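Open day at Bromberg, anyone else go?

skututley_sam
Dec 10, 2024
Finally got to the Bromberg open day after missing it last year (kid had soccer, long story). They had more than 200 people through before lunch, apparently, and I believe it because the lineup for coffee went right out the door. Parking was terrible. Five bucks for a muffin, too.

The part I went for was the humanoid demo. Sandrine Tanguy was running it and she was great, took every question, even from the guy who wanted to know if it could do his gutters. The job was handling a black plastic part at a blue rack, with a white car parked behind the rope to give the place a bit of a factory feel, I guess. I got a spot right up at the front and stayed for three rounds. 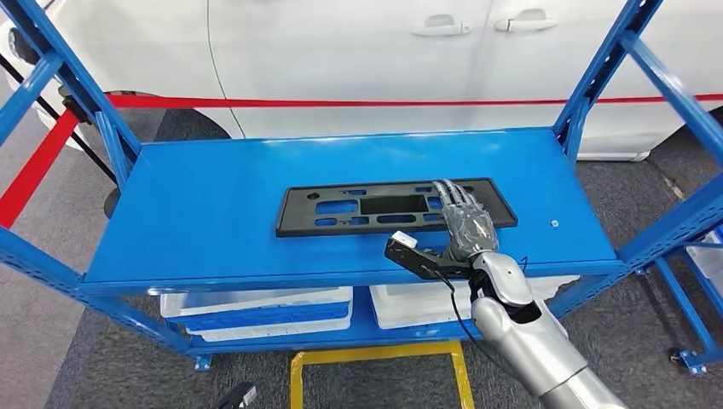 Anyway, I went in expecting one of those dance routines and came out thinking about wrists. Five fingers is lovely, but it was how it came down on a flat part lying on a flat shelf that got me. I've done that job with gloves on and you end up scrabbling at the edge like you're trying to lift a coin off the floor!

grolo_fan87
Jealous. I had to work. Was it quick?

skututley_sam
Nope. I'd have had the part across the room and been back for another in the same time. Sandrine said straight out that speed wasn't what they were showing.

torquewrench
Then what were they showing? Sorry to be the grump, but a two-finger gripper or a couple of suction cups does flat plastic all day long. We've had a Jacquet cell at our place since January and it never gets a crowd.

mapleandmetal
Suction on a part full of slots though? Good luck with that. I was there for the afternoon one and that thing's mostly holes.

torquewrench
Fair, I didn't know it was slotted. Gripper, then. My point stands, five fingers is a lot of little joints to look after.

skututley_sam
Somebody asked about upkeep and the answer was pretty vague, so I'll give you that one. She did say Bello Oyewole is doing a talk on hands in the new year and he'd have numbers.

grolo_fan87
Is that the one at the Skututley library or the college?

mapleandmetal
College, I think. The flyer's on my fridge, I'll check when I'm home. And go early, the colour-coded parking signs make no sense whatsoever.

torquewrench
I'll come and heckle. Politely.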